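Archive > Section 4 > Packaging and recall

4.2 Materials

Shoppers in the Dawber panel named 50 grocery items from memory, then sorted them by pack color. Recall was scored as in Shibata (1987). Red packs were named earlier than blue ones – a gap that held across all 258 respondents. Plaid was coded as a pattern, with its main color entered separately. Cups and boxes were treated as separate shape classes (Figure 7). 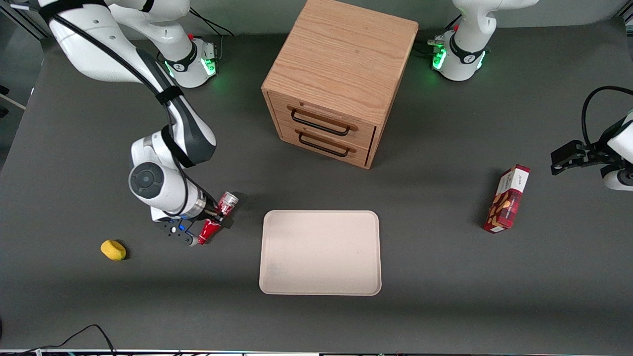
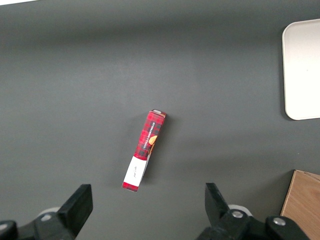
Figure 7. Red items: cup shapes (first panel) and a plaid shortbread box (second panel).

Shape had a weaker effect than color and was dropped from the final model. Respondents who shopped on Thursday were kept in the sample.

3 comments | 7 shares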